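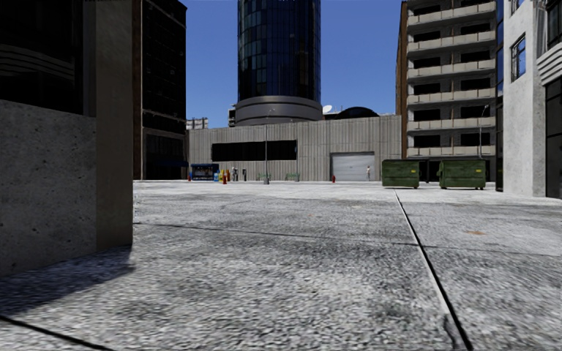

A plaza in the simulated city, with two green dumpsters on the right.

Opinion
Simulated streets are worth paying for, up to a point
By Jailson Coutinho
22/10/2024

Naltis sells its city simulator to small delivery robot teams for $900 a seat. I think that is a fair price, and I think the sales page promises too much.

The fair part first. A team can send a robot past benches, hydrants and dumpsters all night without blocking a real sidewalk. Jerome Enriquez at Skusteck logged 1,932 runs in March and found a turning bug that would have cost him a wheel. The concrete up close is good, stains and joints included.

But the page says "street ready." A plaza with a couple of people standing far off is an easy place to drive. Real blocks have crowds, wet leaves and dogs on long leads. Skusteck still spent 8 days outdoors fixing what the simulator missed.

Naltis should drop that phrase and publish its crowd settings. Until then, buy one seat and keep the outdoor test days in your budget.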